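# Comparing finger pads on a hand-held gripper with cutlery

Before you begin, read the whole page one time. The test is short, but the order of the steps is important.

I wrote this guide after Bleddyn Rees asked me why his results with forks were so different from mine. We had the same type of gripper and the same camera settings. The difference was in how we closed the jaws, and this was not written anywhere.

## What you need

- two hand-held grippers, one for each hand
- two sets of finger pads, one soft and one firm
- a metal fork and a pair of chopsticks
- a small basket or cup to hold them
- a low table with a cloth on it

Do the test in a real kitchen if you can. On my desk at Pritchard every pad looked good, and in the kitchen I got other results.

## Steps

1. Fit the same pads on both grippers. Press each pad from the middle to the ends, so that no air stays under it.
2. Open and close the jaws a few times with nothing between them. The pads must meet along their full length. If only the tips meet, loosen the pad and fit it again.
3. Put the fork and the chopsticks in the basket and start the recording.
4. Bring the open jaws to the stem of the fork from the side. Keep the tines above the pads. If you grip the tines, you are testing something else.
5. Close slowly until the stem stops moving, then lift straight up.

Hold the fork still for a moment after lifting, and look at its angle. A small lean is normal and I do not count it as a fault. If the fork continues to turn between the pads, write "turned" in your notes, even if it did not fall. 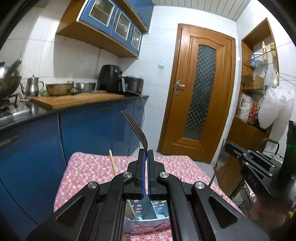 *Fork held by the stem between the blue pads, tines above the jaws.*

6. Put the fork back into the basket, handle first. Open the jaws only when the handle touches the bottom.
7. Do the same with one chopstick. Wood and metal behave differently on the same pad, so keep two separate lists.
8. After 17 lifts with each object, change the pads and start again from step 1.

## Reading the results

With the firm pads my fork turned in nine lifts of 17. With the soft pads it turned in two. The chopstick gave me almost no difference, and I would not choose a pad from the chopstick results only.

Tegwen Lewis repeated the test in July with her left hand and her fork turned more often. She noticed that she was closing the jaws too quickly. Therefore I recommend practising with each hand before you write down any numbers.

## If the fork slips at once

Wipe the pads and also the fork stem with a dry cloth. Check again that the pads meet evenly. If it still slips, take hold a little higher on the stem, nearer to the tines, and make a note of this change beside the lift number.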